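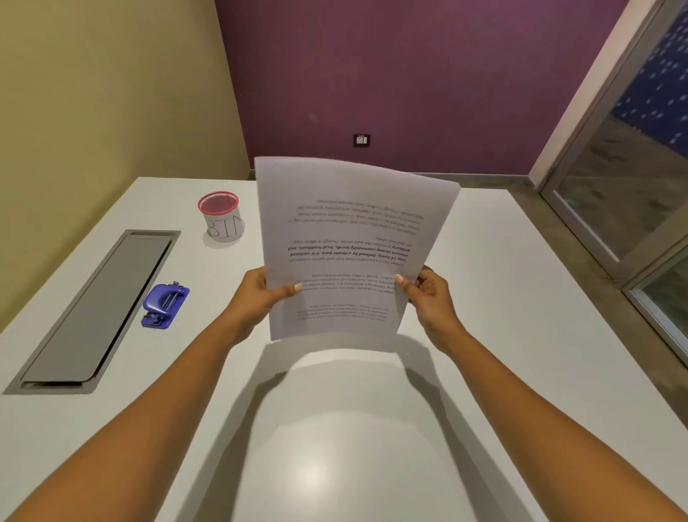 A morning among the paper handlers

Plellton had an open day on 4 May 2022, and I went expecting machines. What I got, for most of the morning, was stationery.

The firm collects examples of people doing dull things with their hands, so that a learning system can one day do them too. Ebere Wike, who showed us round, calls these "episodes", a grand word for holding up a sheet of paper. They had 3,930 of them by March, and 451 were thrown out because somebody's thumbs had wandered out of view.

The desk work

Each episode has a written instruction. Pick up the page, hold it by both sides, put it down. The page I watched being held was printed with a few paragraphs on village life and its slower pace, and I did feel the pull of it.

Paper is harder than it sounds, says Hui-mei Tai, who checks the recordings. It bows and curls, and it never does so twice in the same way — so they want plenty of it, from plenty of hands. She had got through 187 clips the day before and spoke of staples with real feeling.

My turn

Visitors could record 3 episodes each. My first was rejected for being too quick, my second for a sneeze. The third was kept, and I'm told it is filed under "hesitant".

Tea was in the corridor. The biscuits ran out before the Bustley party arrived.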